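RAM insertion demos — how many before you retrain?

slotwise
Posted Thursday
Got 300 demos of the memory task now, all teleop, old desktop case on the slatted bench. Policy picks from the fixture fine. Falls apart over the slots. Retrain now or keep collecting? Wrist views below, same session

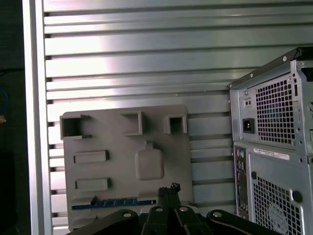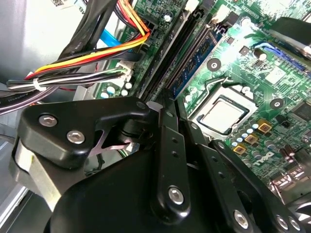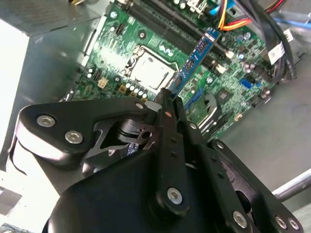

Pick side I'm happy with. It's the approach that's all over the place. Sometimes stops short and just hovers, sometimes goes in at an angle and I kill it. 19 rollouts last night, 2 seated properly.

pegleg_dave
300 is nothing for a contact task. We had 2,793 on Beltska before the last few mm got boring. Keep going.

mossbank
Disagree. More of the same gets you more of the same. Are you moving the case between demos? If not it's learnt one path through the air and that's it

slotwise
Case moves a bit. Fixture hasnt moved since I bolted it, tbh

mossbank
Well then. Shift both. And start some demos badly lined up so it sees a recovery.

pegleg_dave
Recoveries yes, fine. But don't move everything at once or you won't know what fixed it. Did that in December, lost a week.

kettle_on
Look at the glare in your third one, processor lid is nearly white. Far left of the frame is gone as well. Lock the exposure before you record anything else

slotwise
Thought auto was safer with the case being dark inside?

kettle_on
No — it'll drift as the arm goes in. Fixed, and a diffuse lamp off to one side. The Brisora logger has a setting for it, buried under capture

mossbank
Not convinced light is the problem here. Bit of variation is good for it.

kettle_on
Variation you chose, sure. Not whatever the auto does

tanglefoot
What are you doing about the cables? That's what sank ours. Tied them all back for the demos, then someone untied them and the thing was lost. Leave them messy from the start

slotwise
Left as they came. OK so plan — lock exposure, shift the case every ten, add bad starts, retrain at teh weekend. Will post the numbers

pegleg_dave
Keep the failed ones too. Seperate folder, labelled.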